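The Bed Is the Best Table in the House

Nhi Vương apologizes for the stairs before I have reached the top of them. There are two flights, narrow ones, and at the end of the second she is holding the door open with her foot, a mug of tea in each hand, telling me to keep my shoes on because the floor is cold and she hasn't gotten to it yet. She has done everything else, as far as I can tell. The windows are clean, the tea is strong, and there is a plate of sesame cookies waiting on the radiator cover, where she says they stay a little soft.

We are here to talk about folding. For nine years Nhi has gone into other people's homes in and near Gitstead and helped them with their clothes — sorting them, mending some, putting them away in such a way that they can be found again. She calls the business Quách, after her grandmother's family, and it has never had more than two people in it. The other one is Borislav Radonjić, who used to press shirts at the Grestico laundry until it closed and who arrives twenty minutes into our conversation with a bag of clementines and strong feelings about hangers.

"I didn't set out to do this," Nhi says, settling on the window seat with her feet tucked under her. "I was doing alterations. Hems, zippers, waistbands. And people would bring me a pair of pants to be let out, and while they were standing there they would tell me they had four more pairs at home and couldn't find them. So one day I said to a lady, well, do you want me to come over and look? And she said yes so fast that I hadn't even finished asking."

That first visit lasted most of a day. The lady had two closets, a trunk and a guest room that had not seen a guest in a long while. Nhi carried everything to the bed and started there, and she has started there ever since.

I ask her why the bed, when most advice I have read begins at the closet door with a row of boxes and a label maker.

"Oh, the bed is the best table in the house!" she says. "It's big, it's soft, it's the right height if you sit and nearly the right height if you stand. Nothing rolls off. And you have to be finished by night, don't you, or where are you going to sleep? A dining table will let you leave a pile on it until spring. I've seen it happen. I've done it myself, with curtains."

She never clears the bed down to the sheets. The spread stays on, and she says she likes a busy one, with flowers or vines or whatever the family has, because plain clothes show up well against it and a stray sock is easier to spot. Her own mother had a spread with birds on it, and as children she and her sister learned to fold by lining up the shirt hems with a particular row of tails.

"Now I can't fold on a white bedspread," she says. "I feel like I've lost my place in the book."

Borislav, who has by this time peeled a clementine and offered me half of it, thinks this is sentimental. He learned to fold standing up, on a long counter, in a room so warm that they worked in undershirts in the middle of winter. At Grestico he could press and fold 15 shirts in the time it took the radio to get from one news bulletin to the next, and he once did 153 in a shift, a number he brings up early and returns to later, with his eyebrows raised each time in case I had forgotten it.

"A counter is a counter," he says. "A bed gives under your hands. You smooth the shirt and you are also smoothing the mattress. But all right. She has her way, and the customers like it. They sit down next to her on the bed and they talk. Nobody ever sat down next to me on the counter."

The talking, it seems to me, is a good part of the work. Nhi has heard about divorces, new babies, a brother's boat, a long argument over a winter coat that three cousins each believed had been promised to them. She does not hurry any of it. A person holding a sweater will tell you quite quickly whether the sweater is staying, she says, if you let them hold it a while and don't say anything helpful.

Her method, as much as she will admit to having one, goes by weight and softness. The light things are folded first, while she is fresh, because thin cotton is fussy and slides about. T-shirts, pajama tops, children's things, anything that has gone soft with washing. They go in one stack near the pillow, where no one will sit on them. Sweaters come after lunch. Jeans are last, always, and on this point she and Borislav agree so completely that they finish each other's sentences.

"Jeans will wait for you," says Nhi.

"They'll wait a week," says Borislav.

"You can leave them lying any way you like, and they don't wrinkle so you'd notice, and then at the end you're tired and they're easy. In half, in thirds, done."

"In half, in half again, and then thirds," says Borislav, and here the agreement ends. There is a short and evidently very old discussion about the seat of the jeans, which sticks out in a point when the two legs are laid together. He tucks the point in. She leaves it out. I am asked for my opinion and say that I have mostly been hanging mine over a chair, and they both look at me kindly. 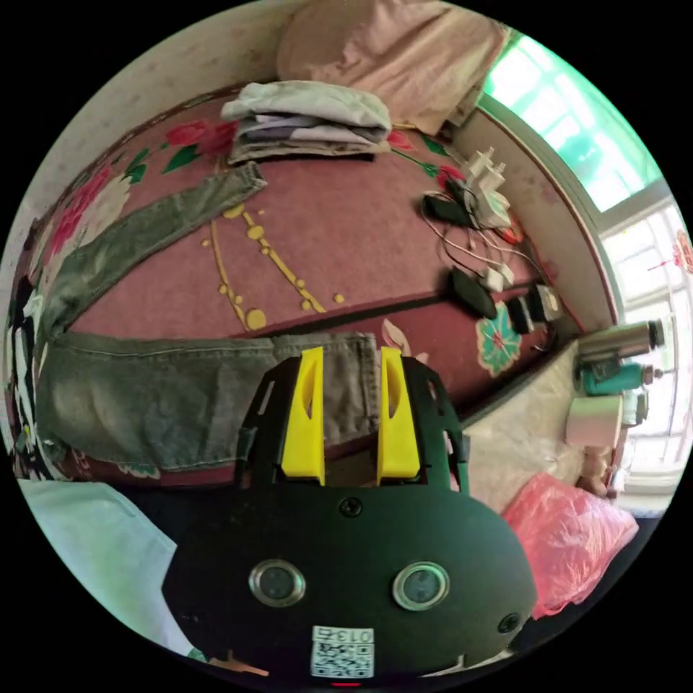 What slows people down, Nhi goes on, is hardly ever the clothes. It's everything else that has landed on the bed with them. She will turn up to fold a basket of washing and find the mail, a hairbrush, three library books, somebody's phone charger plugged into nothing. Chargers are the worst of the lot in her experience, being long and tangly and always needed by someone in another room within the next five minutes. She used to move it all onto the floor. Then she stepped on a pair of reading glasses in June, paid for them herself, and changed her ways.

"So now I give it a corner," she says. "One corner of the bed for the things that aren't clothes. I don't sort it, I don't wind it up, I don't say a word. It's not what they hired me for. By the afternoon they usually come and take it away on their own, they get a little embarrassed, bless them, and I pretend not to see."

Borislav is less patient. He winds cords. He can't leave one alone, he says, and he demonstrates with the lead of the desk lamp, looping it over his thumb and elbow until the lamp itself begins to travel across the desk and Nhi has to put out a hand to stop it.

They met, the two of them, over a sewing machine. She had bought an old Semow secondhand, a heavy green one that skipped every few stitches, and someone at the laundry told her that the presser with the mustache was good with machines. He came by on his way home, took off the plate, cleaned out what he describes as a small sheep's worth of lint, and stayed for soup. When Grestico closed he was 61 and did not care to be retired. His wife did not care for it either. "She gave me two weeks," he says, "and then she called Nhi."

He does the shirts and the mending now, and the heavy lifting when there is a trunk involved. He has also taken on the teaching, which surprised them both. It began with a customer's teenage son who was leaving for college and had never ironed anything, and who brought a friend the next time, and the friend brought another. They come up the two flights in the evening with wrinkled shirts over their arms. Borislav shows them collar first, then yoke, then cuffs, and he will not let them go home until they have done one from start to finish without his touching it.

"The first one is terrible," he says. "The second one is also terrible! But the third, you can wear that to meet somebody's parents."

There will be an open evening for anyone who would like to try it, on 6th December, with the irons set up in the front room and Nhi folding next door for whoever gets bored. You should bring something of your own to practice on, preferably something you don't love. There will be soup. She is firm that it isn't a class and there is nothing to pay, though Borislav would like it known that a clementine is always welcome.

Before I leave, I ask her what she does with her own laundry, after a day of doing everyone else's. She laughs for quite a long time. Then she gets up and opens the bedroom door, just far enough for me to see a blue basket on the floor, full to the handles, with the cat asleep in it.

"Wednesday's," says Borislav from behind us, through a mouthful of cookie, and she tells him it is no such thing, and closes the door.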